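Mes astuces pour faire sa valise (et retrouver une maison qui sent bon)

Je rentre d'une semaine au bord d'un lac, du côté de Grullau, et comme à chaque retour je me suis dit qu'il fallait que je note mes petites manies quelque part. Alors voilà, en vrac, entre deux machines !

D'abord la valise. Je roule tout, même les chemises, et je glisse les chaussettes dans les chaussures. Le maillot de bain va sur le dessus, toujours, parce que la chambre n'est jamais prête quand on arrive et qu'il serait dommage de regarder l'eau depuis le hall. Pour le retour, un grand sac à congélation suffit pour le maillot encore humide (j'en prends deux, l'un des deux finit toujours percé).

Les flacons : un petit carré de film alimentaire sous le bouchon, on revisse par-dessus, et plus de shampoing dans les pulls. C'est mon amie Nuala qui m'a appris ça, après un trajet en car dont nous ne reparlerons pas. 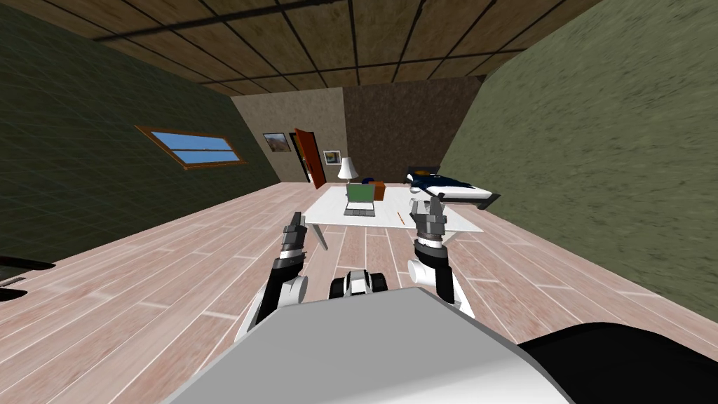 Crédit : Boyang Yan / Midstead

Côté cuisine, je vide le frigo la veille du départ. Les restes de légumes passent en soupe : 600 g de ce qui traîne, un oignon, de l'eau à hauteur, et au congélateur pour le soir du retour. Le lait ouvert devient des crêpes. Le pain dur, je le mixe en chapelure, ça se garde très bien dans un bocal.

Pour les plantes, une bouteille d'eau retournée dans le pot, avec un bouchon percé à l'aiguille. Chez moi ça tient sept jours sans souci, sauf pour la menthe, qui boit comme un trou et que je confie à la voisine.

Et l'odeur de renfermé ? Une coupelle de bicarbonate dans le frigo, une autre dans le placard à chaussures, et je laisse le lave-linge entrouvert. Pensez aussi à verser un verre d'eau dans le siphon de la douche juste avant de fermer la porte.

La prochaine fois je vous raconte comment je détache la crème solaire sur le lin, j'ai encore une robe qui trempe.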